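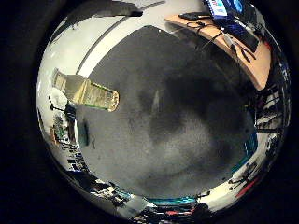
*A plastic bottle on the carpet, seen by the wrist camera.*

**Koskela 2 is out!** Dec 18, 2020

The Leketti team has released the second version of Koskela, its perception software for picking things up off the floor, and it's a big step. The old one needed 1000 labeled views before it could learn a new object — this one asks for 200. It also works straight on the fisheye picture, with no flattening step first, so things near the rim keep their detail.

"Clear plastic was our headache all through October," says Rosalind Mbeki, who wrote most of the new detector. Latrice Alcantara rebuilt the planner alongside it, and it now updates its grasp 20 times a second. The code and the Marnby test set are up for download today.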